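Home Posts Notes Tools About Contact

Grasp timing and the towel problem

July 29, 2018

The planner rewrite has been running since June, and I finally have enough attempts logged to say something about it. The log is at 3541 entries as of this morning. Most of those are boring, and I mean that as good news.

The old version worked in one shot. It took a depth picture, segmented the cloth, picked a point, planned an arm path, closed the fingers and lifted. If any part of that was off by a little, the whole attempt was wasted and it started again from the beginning. With rigid parts you can get away with this. With cloth the place you picked isn't quite where you think it is by the time the fingers get there, because anything that touches the pile moves the pile.

So I split the approach into two stages. The first gets the gripper over the cloth and is still a normal planned motion. I'm using Vinari for that, same as before, and I have no complaints about it except the startup time. The second stage starts near the fabric and is a plain loop: look through the wrist camera, make a small move, look again. No path, no long horizon. It keeps going until it likes what it sees or until it runs out of tries.
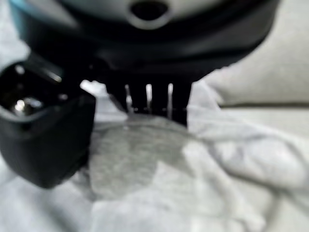
The loop has a budget of 100 steps. I started with a much larger one and watched it wander around the same fold forever. If it hasn't closed by then it backs off, goes up to the first stage and picks a new point. Three back-offs in a row and it stops and writes the whole buffer to disk so I can look at it later.

The hard part was deciding when to close. My first rule used distance only, which was bad, because the depth values get useless at very short range. The fingers take up a lot of the view and the numbers around their edges are mostly noise. I tried masking the fingers out with a fixed mask and that helped, but the mask was wrong whenever the opening changed. Now the mask is computed from the joint readings at every step. It's a small piece of code – maybe the most useful one in the whole repository – and I put off writing it for weeks.

The second rule I added looks at shading. A fold that stands up has a bright side and a dark side, and you can get a usable direction out of that even when depth has given up. It is easily fooled by shadows from the fingers themselves. The finger mask now has an extra margin for those, which I set by hand. I'd like to replace it with something better but it hasn't been the main source of failures, so it stays for now.

After the close there is a check. The old check was finger width: if the fingers closed all the way, the grasp was marked as missed. A single layer of thin cloth can look nearly the same as nothing, so it was throwing away good grasps. The new check lifts a short distance and asks the head camera if there is cloth hanging under the gripper. That's a question a simple classifier can answer well. I trained it on a few clips from Uneo and then on my own logs, and it's been more reliable than anything I did with the finger readings.

The hanging pose is also where the next part begins. To fold a towel you want two corners, and once it is held up by one point you have to find another one. The current corner finder looks for the lowest point of the hem, which is often a corner but not always. When the cloth is held near the middle of an edge, the lowest point can be just some part of the hem.
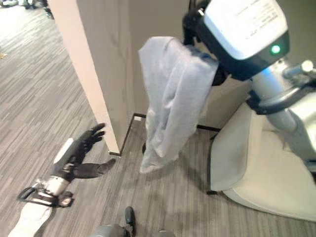 Leandro Bermúdez wrote back after reading a draft of this that I should stop hunting for the lowest point and turn the towel a little before choosing anything. His view is that one view of a hanging cloth hides too much, and that two views with a small rotation between them would settle most of the cases I'm fighting with. He also thinks my classifier is going to fall apart the first time I give it a dark cloth.

He may be right on both. Turning costs time and the cloth swings afterward, so the planner has to wait for it to settle before taking the second view. I have a branch called Stuvov where this is half done. The waiting is handled by comparing successive views until the outline stops changing, and at the moment it waits too long.

The dark cloth test is easier to set up, so I'll do that first. I also still need to move the config out of the launch script and into its own file, and to fix the log viewer, which gets very slow when I open more than one run.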